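Subject: Re: [sokel-users] Players dropped from lobby after the April update

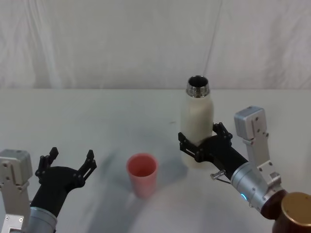 Hello all,

thank you for the long report, and sorry that my answer comes only now. I read it two times and I also tried to repeat your steps on my own server over the weekend. I answer below your text.

> Since we updated the server to the April build, players are
> thrown out of the lobby when the match should start. It does not
> happen every time. With a small group we never see it, but on
> Friday evening the lobby was full with 16 players and we could not
> start one single match. Everybody gets "connection closed by host".
> The server log shows nothing at this moment. We run the server on
> Gavton, default settings, only the map list is changed.

I can confirm the problem. I have it too when the lobby is full, and my map list is the default one, so I think you can put your own list back. It is not guilty.

What I found is the following. When the last player presses ready, the server sends the map check to all clients at the same moment. In the old build each client had 30 seconds to answer. In the April build this time is read from the config file, from the line lobby_check_timeout. If the line does not exist, the server takes the value 2. For a small group this is enough. For a full lobby it is too short, especially if somebody has a slow disk or the map was not loaded before. Then the check fails for one player, and the server closes the whole lobby instead of this player only.

> We tried to go back to the old build but then the clients
> complain about the version, and half of our people have automatic
> update switched on. Is there some way to keep the new build?

Yes, please keep the new build. Going back makes more trouble, as you saw, and the saved player profiles are already converted. Please do this:

1. Stop the server completely. A restart from the admin panel does not read this part of the config again.

2. Open server.cfg and add this line in the section [lobby]:

lobby_check_timeout = 30

3. Start the server and look in the first lines of the log. You should see "lobby timeout set" with your value. If you see "using default", the line is in the wrong section.

With this change I started matches with a full lobby for one evening and I had no more drops. One evening is not a proof, so I would be glad if other people can also try it, mainly those who have players from far away.

> Also the ping in the server list is wrong now. It shows 200 for
> everybody, even for the player who sits in the same room as the
> server.

This is a different matter. The value 200 is only a placeholder, the list shows it when the real ping did not arrive yet. In the April build the list asks for the ping through the Wan relay, also when the server is in the local network. If the relay port is closed in your router, the answer never comes and the placeholder stays. It looks ugly but it has no influence on the game. You can press refresh inside the lobby (not in the main server list) and then the direct ping is used. I already wrote a ticket for it, please do not open a second one.

> Last question, is the Fukarier map pack still supported? Some of
> us think the problem began with these maps.

As far as I know, it is supported. The maps are bigger than the standard ones, so the check takes longer and the short timeout is reached more easily. This is probably why it looked to you like the maps are the reason. Please test one of them after you changed the timeout. If it still fails only with these maps, send me the client log of the player who was dropped first. The server log does not help much here, because the server writes the line about the closed lobby only in debug mode. I would call this a second bug, and I will ask if it can be written always.

One more thing for people who rent their server: at Gavton the config editor in the browser removes lines that it does not know. I lost my change one time like this. It is better to upload the file by FTP and not to open the editor after that.

I have a small patch which sets the missing value back to the old one. It is not reviewed yet. If somebody compiles the server alone and wants to test it, please write to the list and I will attach it to my next message.

Best regards

--
sokel-users mailing list
To unsubscribe, send an empty message with the subject "unsubscribe"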